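**Ticket 129: Grasp-width signal disagrees with itself on bottles**
Project: Elstead (hand-held demos to policy)
Component: width estimator, Irier
Status: Resolved, with one sulk outstanding
Opened: 2026-01-28
Owner: Raed Haddadin

**Symptom**

Policies trained on the Elstead bottle set close the jaws, touch the bottle, open a little, and close again. They do this until the timeout. From across the room it looks like the arm is trying to burp it.

Boxes are fine. Bags are fine, to the extent that bags are ever fine. Only bottles do it, and only the policies trained on width from Irier. The older Khalaf baseline, which takes width from the motor encoder, picks up bottles without any of this, and has been very smug in the comparison plots.

**First theory (wrong)**

Latency. It is always latency, so I spent two days on latency. I shifted the width channel against the video in both directions, retrained, and got the same burping at every offset. Closing this line of inquiry and apologizing to the clock sync code, which I had called several things in the channel.

**Second theory (wrong, but less expensive)**

Bad demonstrations. I went through the bottle episodes looking for people re-gripping. A few do, mostly at the start of a session. Dropping them changed nothing you could see outside the error bars.

**Third theory**

I plotted estimated width over time for single episodes and looked at the part where the bottle is held and the jaws should not be moving. The trace wobbles. On a box it is a flat line. On a bottle it looks like a seismograph near a quarry.

Irier doesn't read a sensor. It fits the linkage in the wrist view and works the opening out from where the pivots land. So I started pulling held-bottle views and overlaying the fit.

The strawberry bottle was the worst of them. The fit was happy with the pivots on one side, then wandered inward on the other and settled on the edge of the print.

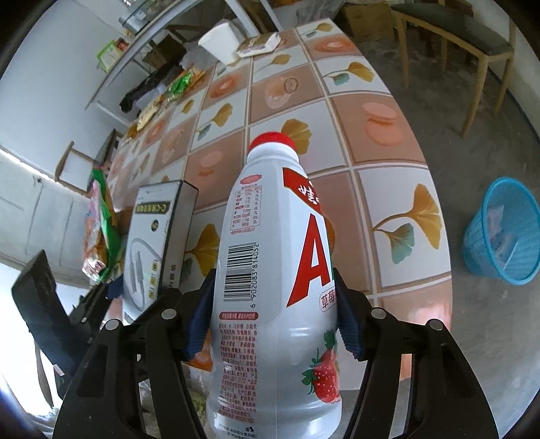
Why does the width estimate drift when the jaws are closed on a bottle and not moving?

The fit treats any strong edge near the expected jaw position as a candidate for the jaw itself. A printed label close to the pad supplies plenty of those, and as the hand turns, the estimator swaps between the real edge and the printed one. Each swap shows up as a small change in width, and the policy learns that small changes in width are part of holding a bottle.

Which explains the burping. The policy was doing a faithful imitation of our estimator having doubts.

**Fix**

1. Restrict the fit to the pivot pins. The pad edges are no longer used at all. I know we liked them. They were good on boxes.
2. Reject any solution where the left and right linkages disagree by more than the mechanism allows. The two sides are coupled, so one of them moving alone is a fib.
3. Hold the last good value through a rejected stretch, up to 6 frames. Longer than that, mark the width as missing and let the loader deal with it.

Item 2 did most of the work. It is also the one that was suggested in review in March and marked "probably unnecessary" by me.

**Check**

Reprocessed all 700 bottle episodes and retrained with the same seed and schedule. Then 20 rollouts per policy on the Brumon bench, bottles only, start positions matched:

| Width source | Re-opened after contact |
|---|---|
| Irier, before | 20 |
| Irier, pivots only | 6 |
| Irier, pivots plus coupling check | 0 |
| Khalaf encoder baseline | 0 |

So we have caught up with the baseline on this one behavior. Please do not put the table on a slide without the word "bottles" in the title. I didn't run the other objects again except for a quick pass on boxes, where the new width trace lies on top of the old one.

The zero is for re-opening. It isn't a success rate. A couple of those rollouts put the bottle down in places I would not have chosen, and they belong in the placement ticket.

**Not fixed**

Strong glare across a pivot still costs us that pivot. With one gone the fit holds up. With two gone on the same side, the coupling check has nothing to check, and we fall through to missing. Correct behavior, annoying to look at.

**To do before closing for good**

- [x] Merge the coupling check
- [x] Reprocess the bottle set
- [ ] Reprocess everything else (queued behind the Khalaf people, who have the nodes)
- [ ] Add a held-object flatness test to the nightly run
- [ ] Take "probably unnecessary" out of the design note

Anyone with a checkpoint trained on the old widths should retrain before reporting bottle numbers. The old files stay readable until the reprocessing finishes.

— Raed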